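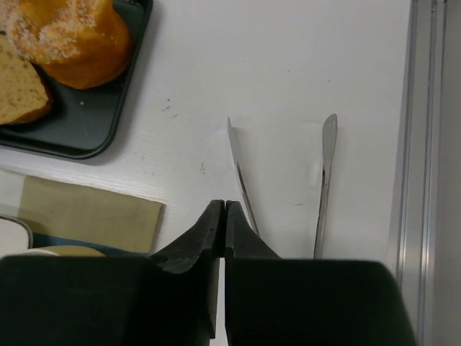 Kitchen tool library opens for lending in Pravbridge

Folks in Pravbridge who have ever bought a gadget for one big dinner and then watched it gather dust in a drawer will be happy to hear that the Clernia Kitchen Library opened its doors this August, in the old shoe shop at 28 Lorente Street (the one with the green awning, right across from the bakery).

The idea is a simple one. You sign up at the counter, you pick out what you need, whether that's a pair of metal tongs, a tray or a great big stockpot for a family reunion, and you bring it back clean within two weeks. There are 600 items on the shelves so far, nearly all of them donated by households here in town and over in Arnen, and 202 people put their names down before the first morning was even over!

Borrowing is free for anyone with a Pravbridge address, and neighbors from farther out are welcome too for a small yearly fee. Donations of cooking and serving tools in good shape are gladly taken at the side door until 6 p.m. Knives should be wrapped in a towel or thick newspaper, please, and electric appliances can't be accepted until the new shelving goes up in the back.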